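From: Hala Mahrous
To: Nasholm Shared Kitchens list
Date: 21 February 2021
Subject: Re: [kitchens] Clearing up after group suppers

Hajar Bouzid wrote:
> We're starting a monthly supper in the Planine building and I'd love to
> hear how other groups handle the end of the night. Cooking is fine,
> everyone wants to cook! But by nine the sink is full and the same two
> people are scrubbing. Do you use a rota? Paper plates? Also, does anyone
> have a good lentil soup for a crowd?

Hajar, I'm so glad you're doing this! Our Morsy Street supper has been going for 19 months (with gaps) and I still look forward to it all week.

We tried a rota first and it lasted until January. People swap, people forget, somebody's kid gets sick. What works much better for us is clearing in a fixed order. Scraps and trash go first, before any plate gets near the sink, and an open box on the table does the job fine.

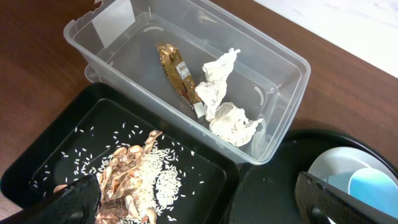

Then glasses, then plates, then the big pots, with fresh hot water before the pots. My aunt ran her house this way and I thought she was being fussy until I tried it with a full room. The glasses come out so much clearer!

On paper plates, I'd say skip them. They fold under anything with sauce, and you still end up hauling bags down the stairs. We bought a mixed lot of secondhand dishes for 100 dollars, and I love that none of it is precious. If you go for plastic bowls, look at the bottom for the marks before you trust them in a dishwasher or microwave.
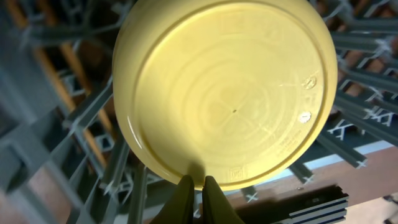 The other thing that changed our evenings was moving dessert. We used to serve it right after the main dish, and then everyone sat back full and sleepy. Now we clear first, put the kettle on, and bring out the cake when the table is bare. People get up and help because there's cake coming (no shame in that), and the best talk of the night happens over the dish towels.
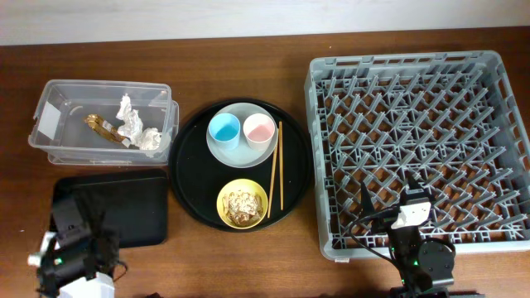

Do get a bigger drying rack than you think you need. Ours came from the hardware store on the corner and it's the best thing we've bought, better than the good knife, and I really like the good knife.

Now, soup! For a crowd of hungry people I use 5 pounds of red lentils, a whole bag of onions cooked slowly until they're brown and sweet, plenty of cumin, and lemon at the very end. Don't salt until the lentils are soft. It thickens as it sits, so keep a kettle nearby for thinning it.

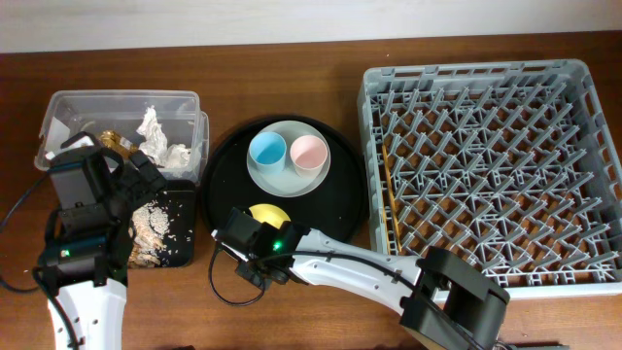 Leftovers freeze beautifully, and I send people home with jars. Rice I cook separately, never in the pot, or you'll have porridge by the second helping.

The recipe with proper amounts is number 329 in the Stumach folder in the list archive, under soups. Tell us how the first night goes, and what you made!

Hala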